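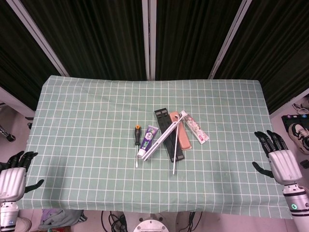
Everything that was in the bathroom drawer, minus the hair ties and the dust. I'm going to be cranky about drawer organizing for a while, so mute me if you bought a label maker this winter.

Background: my sister-in-law Ximena did the Flumalik decluttering course and now every family member is getting The Talk. Mine came with a worksheet. Page one says to empty "one small space" onto "a clean, joyful surface." My surface is the green checked tablecloth. I don't know how joyful it is. It hangs crooked.

The course costs $139. For $139 you get videos of a man named Bustos opening drawers. I've watched two of them on Ximena's login. He opens the drawer, breathes in through his nose, and says "what is this drawer trying to be?"

It's trying to be a drawer, Bustos.

OK so the claim I want to test is that a messy drawer "steals" time from you. The worksheet says 9 minutes a day. No source. I went looking in the back of the PDF where a source would be, and there's a discount code for Finilix bins.

I timed myself looking for toothpaste on Monday morning style brain, half asleep, no glasses. It took as long as opening a drawer takes. The toothpaste is in there. It has always been in there.

Replying to a few of you at once: yes, I know the point is that I have more than one tube going. One purple, one white with the pink and red printing. Telma likes the purple one and I like the other one. The worksheet wants us to "align on a single household paste." We've been married a long time and we are not aligning on a paste.

Now the screwdriver. Worksheet says every object has a "home category" and anything outside its category is a "drifter." By that logic the little orange and black screwdriver is a drifter and belongs in the toolbox.

The toolbox is in the garage, on a shelf, behind the cooler. The thing I use that screwdriver for is the loose screw on the medicine cabinet hinge. The medicine cabinet is right over the drawer. You tell me where its home is.

I did move it to the garage for one week, in good faith. The hinge came loose. I fixed it with a butter knife. Telma has views on the butter knife.

Someone asked about the pink case. It's a travel case, or I've always treated it as one. It goes on trips. The rest of the year it sits in the drawer taking up room, and I'll give the worksheet half a point there, it could live in the suitcase.

But then I'd forget it was in the suitcase and buy another one. I know this about myself. I own 2 nail clippers for each bathroom because of a system exactly like that.

The black tray with the slots is the part that gets me. It's an organizer! I bought it to organize the drawer! That was the previous wave of advice, which I think came from a magazine at the dentist. Dividers, slots, a place for every handle.

What happened with the tray is that it was a tiny bit too long for the drawer, so it went in at a tilt, so nothing stood up in it, so everything got laid on top of it. For years the messiest thing in that drawer has been the organizer.

And the new advice is to buy a different organizer. Finilix has a set, bamboo look, lids extra. Hulow has a set that's the same set with rounder corners. I would like one of these companies to ask how big my drawer is before telling me it's going to change my mornings.

Measured it, for the record. The drawer is not a standard anything. The house was built by a man who I suspect owned no ruler.

The long white box. I'll be fair here, this is where the exercise did something for me. I'd been shoving that box aside for ages without opening it. I assumed it was a thermometer.

It was empty. I have been making room for an empty box. OK, Bustos. One for you.

Worksheet step four is "thank the object and release it." I put it in the recycling. I did not speak to it.

Octavio Ibarra in my replies says decluttering lowered his blood pressure. Octavio, I'm glad, and I believe you feel better, but you also told us in the same month that you quit energy drinks. I'd want to hear from somebody who only did the drawers.

Same problem with every testimonial on the course page. "I cleaned out my closets, started walking, and left my job, and now I sleep through the night." Which one did it? I have a guess, and it's the job.

The before and after photos deserve a post of their own. Look at the afters. There's never a toothpaste in there with the end squeezed. There's never a cap that's gone crusty. The after is a photo of a drawer that people have been asked not to use.

I'd pay actual money for a third photo, taken in six weeks. Before, after, and after after. I asked the Flumalik help desk if they had any. A very nice person named Aldana Yáñez wrote back and said that results vary and would I like to join the spring group.

I would not, but she was polite about it and answered within the hour, so credit to Aldana.

Some of you are saying I'm being unfair because it's "only a worksheet" and it helps people who feel swamped. That's a decent point and I thought about it while I was doing the dishes. If your whole place has gotten away from you, starting with one drawer is a fine idea. My mother would have told you the same thing for free, with more yelling.

What I don't buy is the part where a drawer of ordinary bathroom stuff is a sign that something's wrong with you. The worksheet has a quiz. I scored 80, which puts me in "Drawer Distress." I was not in distress. I was looking for floss.

Half the quiz is stuff like "do you ever open a drawer and feel a sense of surprise?" Yes! Sometimes there's a cough drop!

Update for those following along at home. Things I've decided, 13 February 2026, after more thought than this deserved:

The empty box is gone. The slotted tray is going too, or I'll cut it down if I can find the saw. The pink case is on trial in the suitcase. Both toothpastes stay. The screwdriver stays and I'm not taking questions on the screwdriver.

Total cost: zero dollars. Total time: one cup of coffee, plus however long I've spent posting, which my wife says should count.

Dardo Maldonado asks what I lined the drawer with. Nothing, Dardo. It's the bottom of the drawer. I wiped it with a damp rag.

He has now sent me a link to drawer liner. Scented. There's a scent called "linen." I have smelled linen and it doesn't smell like anything, so I'm curious what they're putting in there.

Couple of people want to know if I'll do the kitchen junk drawer next. I opened it to check. There's a candle shaped like a number, some keys that fit no lock in this house, and soy sauce packets from a place that closed. I shut it again. It felt fine to shut it.

Ximena has seen the thread. She says I "did the work" and that I'm proof the course works. I've explained that I threw out one box and kept almost everything else. She says that's called a breakthrough.

I don't know how you argue with a system where doing it counts as success and refusing to do it counts as being nearly ready. I've met timeshare people who gave me more of an opening.

She's coming over Sunday style of thing, some weekend this month anyway, to look at our linen closet. I've told her the linen closet is closed.

Last one and then I have to go, the hinge is loose again. If you have the screws that come in those cabinets and know what size they are, tell me. They're tiny, Phillips head, and the guy at the hardware store handed me three kinds and shrugged.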